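Oiling your wooden worktop: your questions answered

We get a lot of letters about worktops here at Brakley, usually from people who have just had one fitted and are a bit frightened of it. Please don't be! Wood is forgiving stuff, and most marks will come out with a little patience.

How often should I oil it?
More than you'd think in the first few months, and less after that. We suggest once a week for the first month, then once a month until it has settled in – after that, whenever water stops beading on the surface.

Which oil should I use?
Any food-safe worktop oil will do nicely. We sell Zastel in 475 ml tins, and one tin gives most kitchens 2 good coats with a drop left over for the chopping board.

Can I put hot pans straight on it?
We'd rather you didn't, I'm afraid. Keep a trivet by the hob and you'll save yourself a lot of sanding.

I've got a dark ring near the tap. Is it ruined?
Not at all. Sand gently along the grain with fine paper, wipe away the dust, let it dry overnight and oil it again. Old rings sometimes need a second go.

Which way should I wipe?
Put the oil on however you like, but always finish by wiping with the grain, using a clean lint-free cloth, and lift off anything still sitting on the surface after twenty minutes.
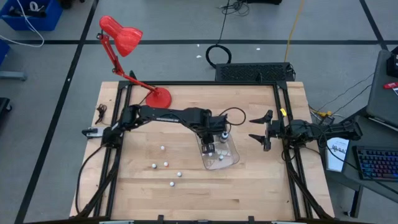 Butcher-block top in a light honey colour, with the grain running lengthways in long strips.

Do you post samples?
Yes, gladly. They're £2 each, and we take that off your order if you go ahead.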